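Print this page | E-mail this article

This site uses cookies to remember your reading preferences. By continuing you accept our use of cookies. [Accept] [Settings]

4. Collecting demonstrations for household and workshop chores

4.1 Sites and tasks

Demonstrations were collected at two sites, an office building in Plullilville and a small repair workshop in Flostham. The chores were chosen from a list of jobs that staff at both sites already did by hand and that needed no special training: wiping a sill, putting small goods back on a shelf, folding a cloth, sorting fixings into trays and closing a box. Collection ended in March. The full set, which we call Brida, holds 2,214 demonstrations, of which 597 were kept back for testing and never used in training.

All demonstrations were given with hand-held grippers, one in each hand. The operator does the chore with the grippers in place of the fingers, and the wrist view is recorded throughout. Compared with driving a robot arm from a distance, this is faster and lets the work be done in rooms where an arm could not easily be brought in. The cost is that the person can do things with the tool that an arm later cannot, such as leaning over a sill or turning the whole body to bring the second hand round.

4.2 The wrist view

The wrist camera has a very wide field. Figure 2 gives one view from it, with the second gripper and its square black-and-white marker on the left, and the window counter with its small items beyond. Straight lines such as the ceiling panels are strongly bent. We did not correct for this before training; in early trials, flattening the picture threw away the outer part, where the other hand is most often found. 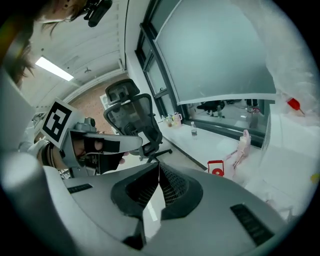 Figure 2. Wrist view during collection, with the body of the recording gripper filling the lower half.

The position of each gripper relative to the other is needed for any chore that uses both hands. It was worked out from the marker when the marker could be read, and from motion sensing in the gripper body when it could not. Errors grew quickly in the second case. A gap of a second or two did little harm to wiping, but in folding it was often enough to leave the two hands badly matched, and the learned policy then closed one gripper on air.

Large panes of glass caused a separate problem. A reflection can hold furniture and people that move as the camera moves, though not in the way that real objects at that depth would. The tracking method of Yeoh, which we used without changes, rejects most such points. It was less reliable close to the glass, and those recordings were checked by hand.

4.3 Results by chore

Each trained policy was run on a fixed pair of arms carrying the same type of gripper. A trial was counted as a success only if the chore was finished without help and nothing was dropped. We ran 756 trials in all, spread over the 5 chores.

Wiping gave the best results at both sites. Small gaps in the wiped area were common, and a second pass usually dealt with them. Putting goods back on a shelf was close behind for rigid items. Soft goods were harder — the policy tended to grip them near one end, and the free end then knocked over whatever stood next to the target place. Clear containers were the other main source of failure in this chore, chiefly through reaching too far.

Folding was poor. The first fold was often made well, but the second depended on how the cloth had settled after the first, and the demonstrations did not cover enough of these cases. Adding further recordings from the same operators brought little gain. Recordings from new operators helped more, perhaps because they folded in a different order.

Sorting fixings worked when the trays were well apart and failed when they were touching. Closing a box was the only chore in which the two sites differed clearly. The Flostham boxes had stiffer lids, and the arms lacked the small sideways push that operators gave with the gripper body. This contact is hardly visible from the wrist and is not recorded by any other sensor.

4.4 Readiness for unattended use

On these results we would leave wiping to the machine with a person in the same building. Shelving of rigid goods could be done under the same terms if clear containers were kept out of reach. Folding, sorting and box closing still need someone at hand to step in, and in most cases that person would finish sooner alone. Speed was not a target in this work — all trials were run well below the rate at which the operators had worked.

Print this page | E-mail this article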